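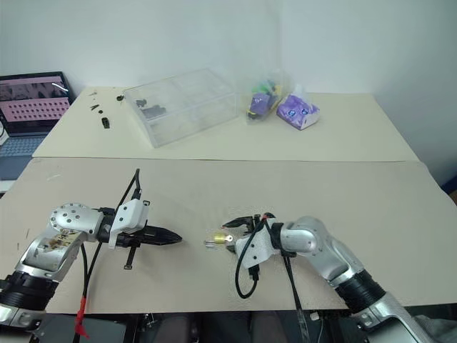 Fig. 1. A small brass padlock lying on its side, with a small key next to it.

Session 4: The pin tumbler padlock

Module leader: Baltasar Rivas

Welcome back! Last time we dealt with warded locks and their big hollow keys. Today we get to my favourite thing in the whole module, the little pin tumbler padlock. It costs less than lunch, it fits in a coat pocket, and there's a lovely bit of thinking inside it.

Have Fig. 1 beside you as you read. A padlock on its side is a good way to begin, because we normally only meet them hanging from something and never give the body a proper look.

The parts you need to name

Body. The block that holds everything else. Brass is a popular choice for small locks: it cuts cleanly, it doesn't rust, and it feels smooth against a moving key.

Shackle. The U-shaped bar. One leg (the heel) stays in the body, the other (the toe) comes free when the lock opens.

Plug. The cylinder that turns when you turn the key. The slot in it is the keyway.

Pins. Small metal rods in stacks, each stack pushed down by a spring. Every stack has a key pin at the bottom, touching the key, and a driver pin above it.

Shear line. The gap between the plug and the body around it. Write this one in capitals in your notes!

How it works

With no key in, the driver pins sit across the shear line, half in the plug and half in the body, and the plug can't turn. Slide in the right key and each cut lifts its stack by exactly the right amount, so the join between key pin and driver pin lands on the shear line. All the stacks have to be right together. Then the plug turns, the latch pulls back out of its notch in the shackle, and up it pops.

Now try a wrong key that fits the keyway. One cut too shallow and a key pin pokes up into the body. One cut too deep and a driver pin stays down in the plug. Either way, no turn. I still find this delightful after years of teaching it.

Counting keys

Suppose a lock has four stacks and six possible depths for each cut. That gives 6 x 6 x 6 x 6 = 1,296 patterns on paper. The real number is lower. Makers avoid a very deep cut right beside a very shallow one (the slope gets too steep for the key to slide), and they skip keys with every cut the same.

Our practice range is the Laltach, and the course key book for it lists 156 patterns in use. Work out what share of the paper total that is and bring your answer to the seminar. Then have a go at this: if you bought 2 Laltach padlocks at random, how likely is it that one key opens both? Assume every pattern is equally common.

Bench work

You'll need a Laltach practice lock, its key, a ruler and a soft pencil. The Badance cutaway model stays on the front bench, so please take turns with it.

1. Lay the key flat on paper and trace the cut edge. Mark the lowest point of each cut.
2. Measure each cut depth from the straight back of the key and write them in order, starting at the shoulder.
3. Put the key into the cutaway model slowly and watch the pins ride up and down over the cuts. Do it several times, it's very satisfying.
4. Draw one stack twice, with the key out and with the key in. Label the shear line on both.
5. Swap keys with your neighbour and predict which stack will stop the plug before you try it.

Don't force a key that sticks. Thin keys bend, and the snapped end of one is a pain to get out. A puff of graphite usually frees a stiff lock. Please leave the oil on the shelf, it gathers dust in the pin holes.

Before next time

Read the Sokol chapter on disc locks up to the end of the section on sidebars. In November we move on to the Istov combination lock, where there's no key at all and the counting gets much bigger. Bring your traced key drawings too, we'll be using them again for the master key exercise.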